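Filed under: Shellfish & Finfish > Gear and Husbandry
Started by Ataahua Gilchrist, August – 3 replies

agilchrist: Mussel droppers at Makik are fouling by week 18. Kandell says strip and reseed. Thoughts?

waaka_lines: Disagree. Drop the backbone 2 m first. Stripping costs spat.

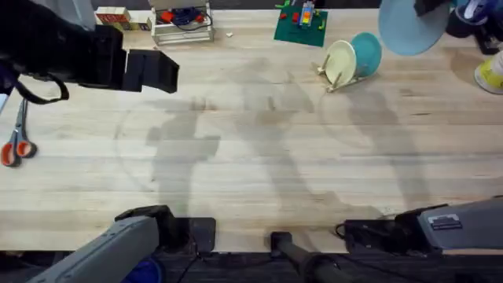 Light blue plate, wooden table

adari_hatch: Depth only helps with tubeworm. Which fouling is it?

agilchrist: Mostly sea squirts.

adari_hatch: Then strip – lowering won't kill them.

1263 views | Share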